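The Clear Desk Has a Lot to Answer For

June 2018

There is a drawer in my house that closes only if you lean on it. Inside are a tape measure, three sorts of string, a bicycle pump adaptor and the instructions for a kettle we no longer own. I mention it because I have spent much of the spring being told, by people selling furniture, that the contents of that drawer are damaging my ability to think.

The clear desk is having one of its periodic revivals. Skollholm, whose showroom I visited on a wet afternoon, has a table it calls a "focus surface", and the label asks you to keep no more than 2 items on it at any time. Brara sells a set of trays for the things you have taken off. Noveck will sell you a 90-page workbook about how to decide which is which. I read the workbook at a desk so crowded that I had to hold it in the air.

My objection is to the maths. Take everything off a table and it has to go somewhere, and that somewhere is usually a floor, a bed or a drawer of the kind described above. The brochure shows the table. It never shows the bed.

Still, I gave it a go, and I will admit that a big stretch of brown woodgrain is a pleasant thing to have in front of you. Put a little orange-red ball and a black stopwatch on it and both look far more important than they would in a fruit bowl.
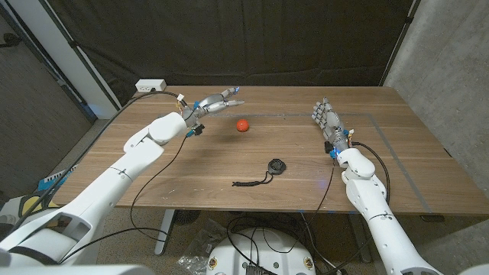

Whether it makes anyone work better is another matter. The claims come thick and fast in this trade and the evidence trails a long way behind. The workbook promises "deeper attention within 6 days". Whose attention, and deeper than what, it doesn't say. By the end of my own six days I had written the same amount as usual and lost a library card.

The stopwatch deserves a word, as no desk makeover now seems complete without a timer of some kind. You are meant to work in bursts and rest in between, and a phone won't do, as the phone is the enemy. I have some sympathy with this. A stopwatch on a cord has never shown anyone a message. But I found that I spent the first part of each burst checking how much of the burst had gone, which can't be what the authors had in mind. Turning it dial-down helped, though at that point it is a paperweight.

Then there is the ball. Small balls have crept on to desks as an aid to thinking: you squeeze them, or roll them, or pass them from hand to hand while the sentence you want fails to arrive. Quintero does one in a presentation tin, which doubles the price and gives you a tin to find a home for. Mine came from a pet shop. It spent most of its time under the radiator, and fetching it was the only exercise I took.

The idea I took most seriously was the cheapest. Several of the guides suggest marking out your working area with tape, so that you have a rectangle for the job in hand and everything else stays outside the line. It sounds like something from a primary school, and I was ready to be rude about it. I used grey, which is easy enough to ignore on brown wood, and ran it well in from the edges. 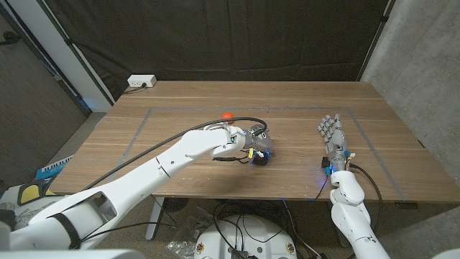

The line does do something. A mug put down inside it looks wrong, and you move it. After a week I was moving the mug without noticing, and by the second week the strip of table outside the tape held the post, a stapler, a scarf and half the contents of the drawer. Inside the rectangle it was lovely. I'd call that a draw.

Nor do the guides have much to say about cables, which is odd given how much of a modern desk they make up. Skollholm's table has a hole at the back for them, sized for one plug and no more. The lamp and the laptop now take turns.

The focus surface costs over £100 more than the same table without the label. I asked at the till what the difference was and was told it came with a cloth.

The tape is still on mine. It has started to lift at one corner, and the drawer needs a firmer lean than before.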